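Dec 6, 2019

The reheating station at Driston has been automated since June, and the arm now covers 22 of the 39 orders on a normal lunch sheet. The rest still go through by hand. I work the prep side, so this is written from there.

The cell runs on Plusimix, which stores each job as a list of short moves. Doors and plates took a week to set up. Knobs took the rest of the month. A round dial gives two flat fingers very little to hold, and the grip point has to be taught again if the oven is shifted on the table.
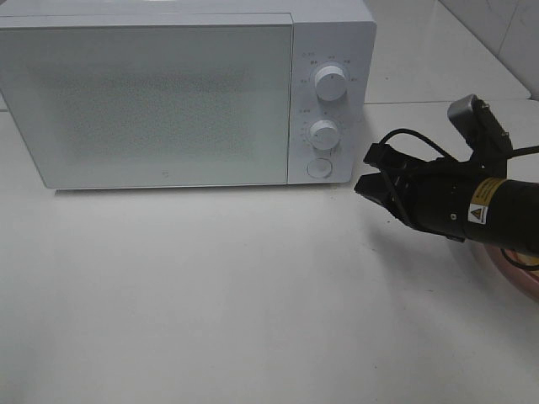
*Gripper level with the lower dial, fingers slightly open.*

What changed for us is mostly timing. I used to load, set and wait. Now I plate up in batches of 10 and check the log between them. The log had 182 stops in its first month, nearly all of them at the dial, and each one needed a person to walk over and press reset. That walking isn't in anyone's job sheet. I've asked for it to be added.
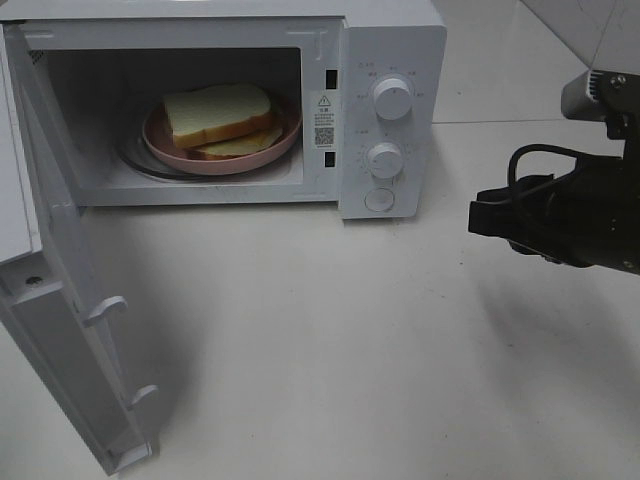
Bread is the awkward item. It weighs little and slides on a plate, so the Plusimix job for it moves at a slower speed than the one for soup. Moroz, our other site, skipped bread altogether. Gruven kept it and gave the checks to the prep staff, with paid time for them. I'd like the same here before the second cell goes in.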